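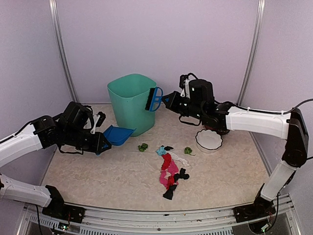

About the Camham School of Mending

We teach people to fix things! Coats, chairs, lamps, bicycle wheels, the handle that came off your favorite soup pot. If you own it and it's broken, there's a decent chance one of our evening classes covers it, and if none of them does, write to us anyway, because that's how half of our classes got started.

The school began with one long table and a borrowed sewing machine in the back of a fabric shop on Ikeda Street. Aoi Morikawa had put up a card in the window offering to show people how to replace a zipper. She expected a couple of neighbors. Nineteen people came the first night, most of them holding jackets, and there were six chairs. They took turns. A few sat on bolts of upholstery cloth (the shop owner was very patient about this) and everybody went home with a working zipper except for one man whose coat had been in a fire.

That was a December evening, and by spring the zipper class had grown into a hand sewing class, a machine sewing class and a rather wild Saturday morning called Bring a Lamp. We moved into our own rooms in the old Valter building soon after. We're still there. Come in by the green side door and go up one flight. The front door sticks, and yes, we know, and yes, it's on the list.

What we teach

Our year has three terms, and we run 33 courses in a normal one. Textiles is still the biggest group. You can start with buttons and hems and work your way up to relining a winter coat, which takes ten weeks and is the most satisfying thing many of us have ever done with a needle. Darning fills up first every single term. We offer it in the afternoon and again in the evening, and we still end up with a waiting list, so if you want it, sign up early.

Wood and furniture comes next. Regluing a wobbly chair is a two-night class and anybody can do it. Caning a seat is longer and harder on the fingers. Our finishing class spends its whole first night on sanding — people groan when they hear this, and then they run their hand over the board at the end of the night and stop groaning.

Small electrical repair is limited to eight students at a time. You'll rewire a table lamp, change a plug, replace a switch, and learn when to put the screwdriver down and call an electrician. We don't take microwaves. Please don't bring a microwave.

Then there's the odds and ends shelf of the catalog, and we love it dearly: bookbinding, knife sharpening, ceramics repair, umbrella ribs, accordion bellows (once, for four people, and it was wonderful).

How a class works

You bring your own broken thing. That has been the rule since the zippers. We keep a practice bin for anyone who would like to make their mistakes on something else first, but the real work is done on the object you care about. We think people learn faster when it's their grandmother's sewing box on the bench.

Teachers demonstrate for a few minutes and then walk around. There's no grading and no certificate. There is tea. Tools are included in the fee, and so are thread, glue, sandpaper and ordinary hardware. If your repair needs something special, like a matching brass hinge, your teacher will tell you where to look and you can bring it along the next week.

Classes meet in groups of no more than 12. In the first years we let the rooms get too full and people stood around waiting for the one good clamp. We own a lot more clamps now.

The Midau Room

Down the hall from the workshops is the Midau Room, our open bench space. Anyone who has taken a class can use it on open nights, for free, for as long as they keep coming back. Some people finish a project they ran out of time on. Some have been finishing the same project for three years. It has two workbenches, a pressing table, a wall of donated fabric and a radio with strong opinions about which station it will play.

We have a tool library in there too, with 215 tools that members can borrow for a week. The drill bits wander off, the bar clamps are always out, and the big pipe wrench has been checked out exactly one time, to settle a bet. If you've inherited a garage full of good hand tools and don't know what to do with them, please talk to us before you call the hauler.

Who we are

Aoi still teaches zippers. She also runs the school, sets the schedule and picks the paint colors. Our teachers work in the trades they teach or have retired from them — tailors, a piano restorer, two upholsterers, a former theater electrician. We pay them properly, and that's where most of your class fee goes.

We're a nonprofit. Each year we set aside 200 free places, and you don't have to fill out a long form or explain your situation to get one. Just check the box when you register.

Coming to visit

You're welcome to look in on any open night before you sign up for anything. The rooms are up a flight of stairs, but there is an elevator at the back of the building. Ring the lower bell and someone will come down to let you in. Kids ten and up can take most classes along with an adult, and the younger ones love the button drawers.

Registration for the summer term opens April 28, 2021. Darning will go quickly!

33 shares
19 comments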